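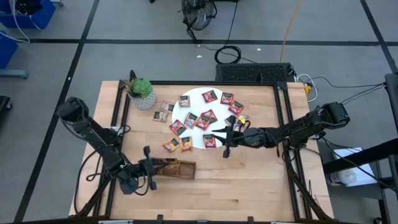
Toàn Trương swears by one box per flavor, lids on, labels out, and told me that anything looser is just a mess waiting for company. I love Toàn, but I've seen that cupboard, and you need both hands and a free afternoon to get a peppermint out of it!

My own problem started in September, when I cleared the pantry shelf and found I owned 90 tea bags, every one in its own little packet, plus a heap of snack packets I'd forgotten buying. (The Novbridge grocery does a bulk deal. I am weak.) So I dumped the whole lot out and started sorting by color, which is a silly way to sort tea and also the most fun I'd had all week. Reds together, yellows together, and then all those tans that could be anything until you squint at the label.

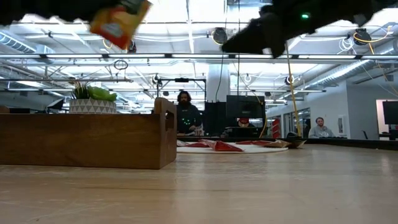
After color I tried sorting by time of day, and that's the one that stuck. Morning stuff goes at the front, the fruity ones behind it, and snacks get their own corner so they don't crush anything. A crate is great for this, especially one with handle holes, and a round tray works if you like to see everything at once. I keep 10 packets out and put the rest away until Sunday-type company turns up. My neighbors the Joshis went with a tray and a fake succulent next to it, and now I want one too.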